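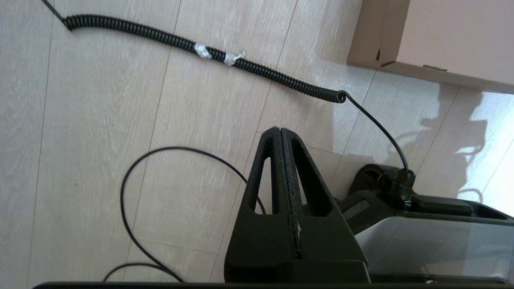 Jurgita Kairys
Mine did the same in September and I'd say don't keep adding tape. A coiled lead gets stretched and springs back every time you use it, so the tape works loose and you're left with sticky coils. Is the cover split, or is it just a bit chafed? If you can see any coloured wires inside, unplug it and stop using it until the lead's been replaced.

Rozīte (asked this)
Thanks Jurgita – I only wanted to know if two bits of white tape would do for a curly black cable, so that's me told! Haven't peeled them back to look yet. Are new ones dear?

Jedosley
I paid 12 quid for mine. Measure it relaxed AND stretched before you order – I didn't, and got one that was 30 cm too short. Take a photo of the plug as well, there are loads that look alike.

Prasstead
heat shrink. much neater than tape, although you've got to get it over the plug somehow, which I never managed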